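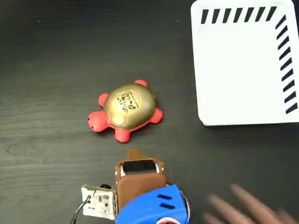

Llevo años oyendo que programar un robot es cosa de ingenieros y enseñarle es cosa de cualquiera. Y que por eso ahora toca enseñarle: le coges la muñeca, se la llevas hasta el objeto, cierras la pinza, sueltas, repites. O te sientas con un mando y lo haces de lejos. Bien. Me lo creo a medias. La primera mitad, la de los ingenieros, cada día menos. La segunda, la de cualquiera, nada. Pongan una tortuga de juguete roja con caparazón dorado sobre una mesa negra, una bandeja blanca en la esquina, una pinza azul y marrón que se acerca por un lado, y pidan a la primera persona que pase que le enseñe al brazo a llevar una cosa a la otra. Lo consigue, sí. Lo consigue ella. Lo que aprende el robot es otro asunto y de eso va esta columna.

Aviso que escribo deprisa y con opinión. Quien quiera números que busque en otro sitio, yo traigo dos o tres y de mi propia libreta.

En Dravport, donde pasé parte de septiembre, trabajaban con las dos maneras. Por la mañana a mano, por la tarde con mando. Misma mesa, misma tarea. A mano todo el mundo es bueno a los diez minutos. Notas el peso, notas cuándo el dedo toca, corriges sin pensar. El problema es justo ese, que corriges sin pensar. La corrección está en tu hombro y en tu ojo y al registro solo llega la trayectoria. El brazo se queda con el camino y se pierde el motivo.

Con mando es al revés. Torpe, lento, desesperante. Los primeros intentos dan vergüenza. Pero ves más o menos lo que ve la máquina y mueves lo que ella puede mover, nada más. Si no puedes hacerlo tú con el mando, difícilmente lo va a hacer ella con lo que tú le des. Esa humillación es información. Yo la defiendo, aunque a las 7 de la tarde la defiendo con menos ganas.

Una cosa concreta. El marcador. Ese cuadradito blanco y negro que se pega encima del objeto para saber dónde está y hacia dónde mira. Hay quien lo considera trampa: si el robot necesita una etiqueta, dicen, no ha aprendido nada. Me parece una objeción de salón. La etiqueta puede servir para medir, para saber si una demostración empezó con el bicho mirando a la izquierda o a la derecha, y eso a mano no lo apunta nadie con paciencia. Otra cosa es dejar que la política se apoye en ella y luego vender que funciona en una cocina. Eso sí es trampa, y de las gordas. Pero la culpa no es del cuadradito.

Peor me parece lo del caparazón brillante. Quiero decir, la elección de los objetos. Un domo dorado, brillante, con reflejos, es un incordio para una cámara y un incordio para dos dedos. Estupendo. Más incordios así. He visto demasiadas demostraciones con cubos de espuma, que se dejan coger por donde sea, y luego el comunicado habla de manipulación general. Un cubo de espuma perdona todo. Una curva lisa te castiga si entras dos dedos más arriba de la cuenta, y el castigo obliga al que enseña a decidir por dónde entrar. Por las patas? Por los lados? Desde arriba? Ahí empieza la enseñanza, antes no habia más que transporte.

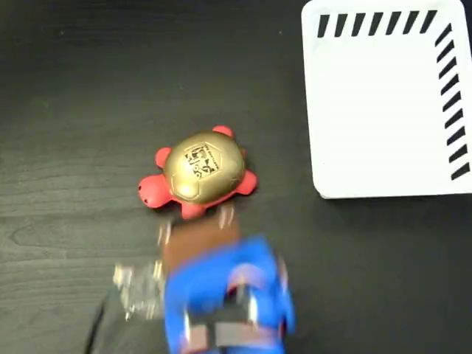 Y luego está la velocidad. La gente enseña rápido cuando se aburre y lento cuando la miran. Parece una tontería y es media batalla. En Tridau me enseñaron un conjunto de 3000 demostraciones, muy orgullosos, y bastaba pasar un rato con los registros para adivinar qué tramos eran de después de comer. Movimientos secos, entradas en diagonal, la pinza abriéndose antes de llegar. Todo eso el robot se lo traga igual de serio que lo bueno. No sabe que estabas cansado. Para él tu prisa es parte de la tarea.

La respuesta habitual: más datos. Si 3000 no bastan, 4000. Ya se promediará. Pues no siempre. Si una mitad rodea el objeto por la izquierda y la otra por la derecha, el promedio pasa por el medio, y en el medio está el objeto. Esto lo sabe cualquiera que lo haya sufrido, hay métodos que lo llevan mejor, de acuerdo, pero se sigue presupuestando como si el volumen lo arreglara. Yo prefiero 12 demostraciones de alguien que sabe por qué entra por donde entra. Para empezar, digo. Luego ya crecemos.

Con esto llego a lo que me tiene de mal humor, que es cómo se trata a quien enseña. Se le llama operador. Se le paga por episodio. Se le da una hoja con la tarea en una línea, «mover objeto a bandeja», y se le pide que no haga preguntas raras. En Jakus directamente contaban episodios por hora y los ponían en una pantalla en la pared. ¿Qué esperan que salga de ahí? Prisa. Sale prisa, en formato muy ordenado.

En Brophy lo hacían de otra forma y lo digo aunque el resto de su casa no me convence. El que enseñaba podía tirar un episodio sin dar explicaciones. Podía también marcarlo: aquí dudé, aquí corregí tarde, este lo repetiría. Hasta 7 marcas por sesión, tampoco una novela. Y esas marcas las leía el que entrenaba el modelo, que se sentaba en la misma sala. Barato. Ridículamente barato. Cuando lo cuento por ahí me dicen que eso no escala. Puede ser. Tampoco escala limpiar después lo que grabaron veinte personas con sueño y sin saber para qué.

Otra manía mía: los fallos. Se borran. Sistemáticamente. Objeto que resbala, episodio a la basura, mano que entra a recolocar, corte, volvemos a empezar. Y así el robot crece en un mundo donde nada se escapa nunca. Luego se le escapa algo y se queda clavado, cerrando los dedos sobre el aire y tan contento. Enseñadle a recuperar. Dejad que se tuerza, y desde ahí, con el mando, arreglarlo. Cuesta más, sale feo en el vídeo, y es lo único de todo el proceso que yo llamaría enseñar sin poner comillas.

No pido volver a programarlo todo línea a línea, que ya me veo las cartas. Esa época la conocí y no la echo de menos. Pido que la persona que lleva la muñeca del brazo o el mando cobre por pensar, que pueda parar, que sepa qué se va a hacer con lo suyo. Y que cuando alguien anuncie que su sistema aprende de cualquiera se le pregunte quién fue ese cualquiera, cuántas horas llevaba y qué le dijeron antes de empezar. Yo lo pregunté dos veces el mes pasado. Las dos me pasaron con comunicación.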